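How many photos do I need to train a small image classifier?

Asked by Valentin Ilie in Machine Learning Basics

Hi all! I've finally got my first classifier running after weeks of reading and I'm completely hooked. It sorts leaf photos into 3 groups (healthy, mildew, rust) and I've collected 600 pictures from our allotment in Ceststead. It does brilliantly on my own photos, but when my sister sent me a batch from her garden it got most of them wrong. Do I just need more pictures? I'm using Eson with the default settings and training on a laptop.

2 answers

Impi Hämäläinen
Great project! More photos will help, but I'd look at variety first. If all your mildew shots were taken on the same cloudy afternoon, the model may well have learned the light and left the mildew alone. I had this with a classifier I trained in July. I went up to 3,000 images and it barely moved, then I added just 34 taken in other rooms on other surfaces and the difference was lovely to see.
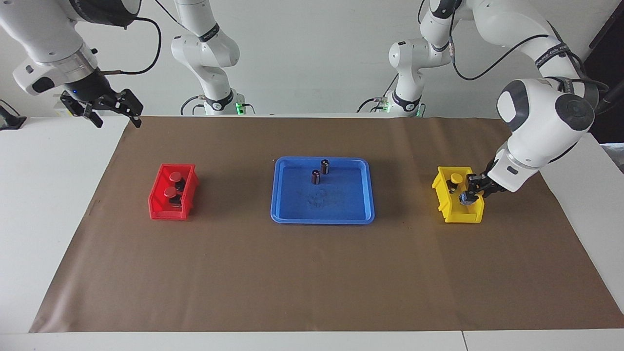 Blue tray on the brown mat, with two small metallic cylinders inside

Also check how you split your test set. If you took five photos of one leaf and some went into training and some into testing, your score will look far too good. Keep every photo of the same plant on the same side of the split. Then turn on random crops and brightness changes and have another go with your sister's batch (but hold some back for testing!). Do post the results, I'd love to see them.

golob_fan
get more data. also try Cistolia, it's better than Eson imo

Comment from Valentin Ilie
Thank you Impi!! Just looked and I've got the same courgette plant all over both folders. Re-splitting tonight.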